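The Sorting Kit

A short story 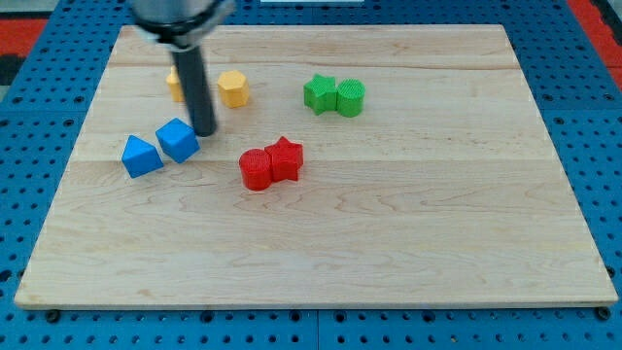
Reading time: 3 minutes

The kit was on approval until the end of the month, and I had been told to say yes or no to it.

I wrote reviews for the buying office at Zinddale. We had a form for everything. For kettles the form was one page, and for the Dandenex kit it was nine, with a box at the end for remarks. The box was the size of a stamp.

By the second week I had the pieces sorting by colour. Yellow with yellow, green with green, the two blues near the left side of the board and the reds closer to the middle. The arm did this without fuss. Dandenex called it the first lesson, and the manual gave it 200 words and a diagram. I wrote "works as described" and moved on to lesson two, which was shape.

Shape was where we fell out.

I typed the instruction the way the manual had it. Put the same shapes together. The arm waited for a moment and then went back to colours. I typed it again with a full stop. It set the green star against the green cylinder, and then it set the red star against the red cylinder, and stopped, as though that answered me.

I rang the support line. Support was run by a firm called Cesel, from somewhere with gulls. The man asked for my fault code and I said there was no code, it was doing something sensible that I hadn't asked for. He said he would need a code. In the end he gave me 2053, which meant "other".

"Has it been shown colours first?" he asked.

"The manual says to."

"Then it likes colours," he said, and told me to clear the memory. That was on page 100.

I read page 100 over my sandwich. Clearing the memory took four minutes and could not be undone. Everything the arm had been shown at Zinddale would go, and it would start again as it had left the factory. The page was very calm about this. It had a drawing of a finger on a button.

I had cleared the memory on plenty of things. In August I had wiped a whole cupboard of telephones before lunch. But I had stood beside this one for nine working days, and moved its pieces about when it missed, and on the fourth day I had gone home pleased because it had picked up the triangle, the awkward one, on its first try. None of that had a place on the form.

So I left the button alone and tried again with different words. I left out shapes altogether. I typed: put the stars together.

The arm came down over the left side of the board. It hung between the blue cube and the yellow block with six sides, just clear of the wood, and I thought it was going for the cube out of habit. Then it lifted, crossed the board and took hold of the green star. It carried the star down to the red one and set it there. The green cylinder was left standing by itself.

I typed: now the cylinders. It did the cylinders.

It was nearly six by then. The heating had gone off and I could hear the lift taking people down. I put my coat on and filled in the rest of the form standing up. Ease of use, fair. Support, fair. Manual, I put poor, and then changed it to fair – whoever wrote page 100 had probably been asked for a drawing and had done one.

Under faults I wrote that the kit needed to be asked plainly. I looked at that for a while. The Gouveia kit, which we had sent back in the spring, had done shapes and colours on the first morning, and I couldn't have told you one thing about it.

In the remarks box there was room for three words if I kept them small. I wrote "keep this one" and gave it order number 2143, the next in the book.

Then I took my coat off again, as there was still the cube to do.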